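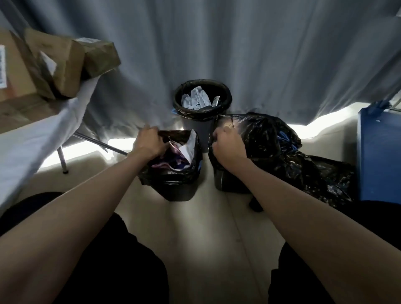
Bin liner

A bin liner, also called a trash bag or garbage bag, is a thin bag placed inside a waste bin to keep the bin clean and to make emptying easier. The upper part is usually folded over the rim, so that the bag does not slide down when waste is thrown in. Most liners are made of polyethylene, and black is a common color.

Use

When the liner is full, its edge is lifted from the rim, the air is pressed out, and the top is tied or twisted. Light waste such as paper and wrappers takes much space but weighs little, and for this reason the contents of several small bins are often collected in one bigger bag. In halls and event rooms the bins are commonly put together in one place before they are emptied. Cardboard boxes are as a rule flattened and kept apart from the bags.

Sizes

A liner should be somewhat wider than the bin. If it is too narrow it tears at the fold, and if it is much too large the loose part hangs to the floor. Small office bins take liners of 20 liters or less. The catalog of the Drinden company, as described by Gyula Major, listed 13 sizes, and the largest held 211 liters.

Names

The word "liner" is used mainly for a bag which stays in the bin, while "garbage bag" may also mean a bag used alone, for example in a garden. In everyday speech the difference is seldom kept.

See also

Waste container
Drawstring bag
Waste sorting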